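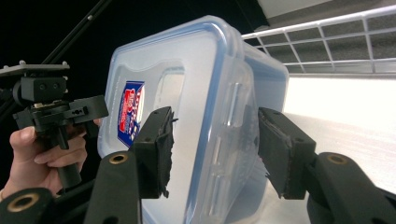
**Plekby** is a collection of demonstrations used to train robot arms to handle household containers. It was put together by Trinity Boateng and Şükran Yalçınkaya at the Wollandale workshop, and first released on 2021-09-04 with 439 recordings.

## Method

Demonstrations are made by people, with no robot present. The operator works with a hand-held gripper in each hand, and a camera on the gripper records the motion from close to the fingers. A learning system is later trained to predict the next movement from what the camera sees.

Each recording covers one short task, such as picking up a lidded box, turning it on its side or passing it from one gripper to the other. Recordings longer than 40 seconds are left out.

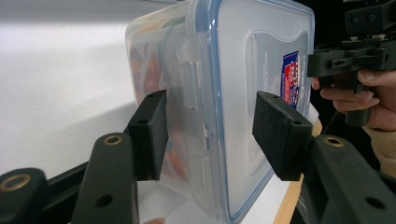 Clear containers make up a large share of the set. Their walls blur whatever is behind or inside them, and depth estimates on such surfaces are often poor – the main reason Boateng gave for starting the project. Tasks are repeated with full and empty boxes, and under 11 lighting setups.

## Later versions

A second release in December added eight tasks and corrected the timing of the left-hand recordings. The labeling tool, Drurar, is distributed separately.

## See also

- Le Roux grasp set
- Imitation learning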